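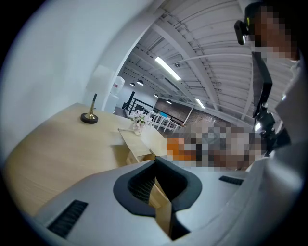

Muchen Deng writes back that the second verse still sits too low for her, and that she would sooner move the whole song up a tone than sing it again at that pitch.

Search the notebook Search Go

18 Feb 2024

Demo for Luvthorpe, vocal day. Moved the song up as asked. Chorus is easier now, bridge is a strain. Kept 2 takes of the bridge, the second with a late breath before the last line.

Low cut on the voice at 137 Hz – any higher and the verses go thin. Kuo-hua Tseng wants the piano quieter in the intro. Tried it, left it down.

Pressing quote from Flestska is for 300 copies. Need the final running order before I answer. Sollik goes first on side B unless Muchen objects.

To do: retune the guitar part, bounce a rough mix without reverb.

Recent entries
Sollik – string parts
Qin – rough mix notes
Luvthorpe set list, February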